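Shearer Home Trainer, Two Months In: Can It Clear a Table Yet?
Reviewed by Silvan Lehner
Dec 29, 2025

My kitchen table has been cleared by hand for as long as I've owned it, mostly by me, usually while complaining. So when Shearer offered a review license for its Home Trainer, a program that lets you set chores for a two-armed robot in a simulated house and watch it try, I said yes before reading the price. The price is $62 a month. I have since read it several times.

The idea is sound enough. A real robot that drops a real jar leaves you with a real mess, so you let it practice on a computer until it stops dropping jars. Then you buy the real robot, or you look at what the real robot costs and go back to wiping the table yourself. I am firmly in the second group, and I suspect most of Shearer's customers are too.

Setup took an evening. The installer is polite, the download is not, and the first launch asked me to pick a "household profile" from a menu where every choice looked like the same gray apartment. I picked Hutby, on the grounds that it sounded like somewhere you could get soup. Then you choose a chore, choose how many tries the robot gets, and press Run.

The camera views are the best thing in the package. You can ride along just behind a gripper and see what it's got to work with, and I spent far more time doing this than I'd planned.
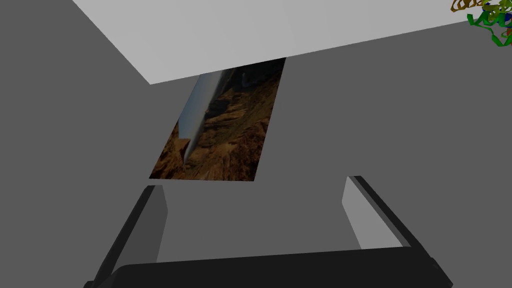
Gripper view in Home Trainer. Two fingers, nothing between them, and some rocky scenery on the wall.

Spend a while at this level and you start to respect your own thumbs. Everything the machine does to a piece of fruit or a drawer, it does with two flat-tipped fingers. No palm to cup things in, no pinkie to nudge the salt out of the way. A toddler with mittens on would have more options, and a better attitude.

The look of the place is plain. Walls are gray and blank, and whoever decorated likes brown mountains. There are odd leftovers too, like the squiggle of green and gold ribbon up in the corner of that view, which looks like something off a chemistry poster. I wrote to support about it and got a cheerful reply on an unrelated subject.

Now the chores. I gave most of my time to the small table, the one with an apple, an orange, a leafy green thing and a few other bits on it. The job was to pick up one item and put it down somewhere else. I ran 50 tries with the default settings, and the robot finished 13 of them. Shearer's manual calls this "a promising baseline." My mother would have called it something else.

The misses are worth watching, if you have the patience. The arm comes in slowly, like a man reaching for the check and hoping someone will stop him. It pauses. It adjusts. Then it closes on air a finger's width from the apple and carries the air carefully to its destination. Big round fruit went best for me. Small things near the front edge were hopeless, and one ended up on the floor so often that I started to think of the floor as its home.

Drawers and cabinets are worse. The simulated kitchen has nice long bar handles, which you'd think would be a gift to a two-fingered hand, and the robot treated them with deep suspicion. It opened one for me in two months. I was out of the room.
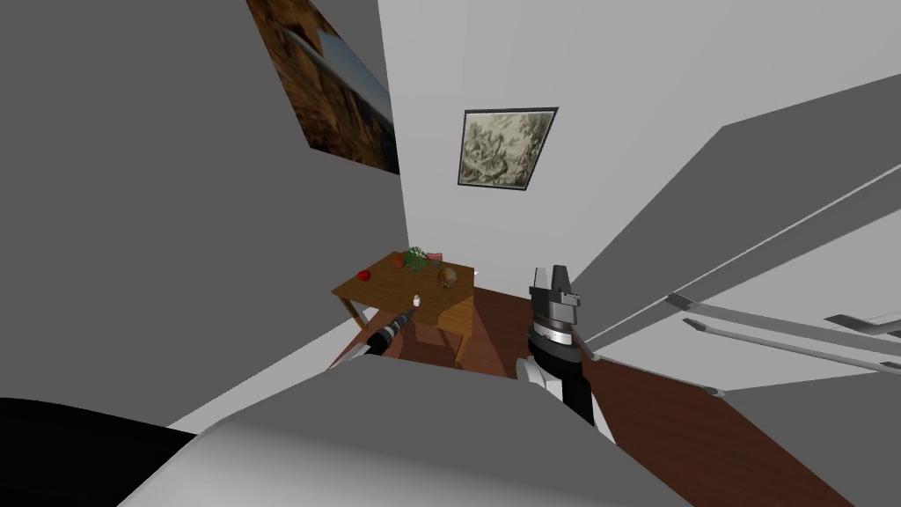
How it compares

I also tried the Ravden package, which is cheaper and prettier and crashed every time I changed the lighting. Mosport's version is free for personal use and has only one arm, so you learn a lot about patience and little about tables. Shearer sits above both. It ran without a crash from February's demo release onward, the arms move believably, and you can slow everything down to see where a grab went wrong.

What I'd like fixed: a step-by-step replay that doesn't reset the camera, a way to name your own chores, and some honesty in the progress bar. Mine sat at "almost ready" for most of a lunch.

Should you buy it? If you teach, tinker, or work somewhere that is thinking about putting arms on a packing line, yes, and take the monthly plan so you can quit when the novelty goes. If you want your table cleared, keep your $62. The robot is getting there at its own pace, and dinner is at six.

Rating: 3 out of 5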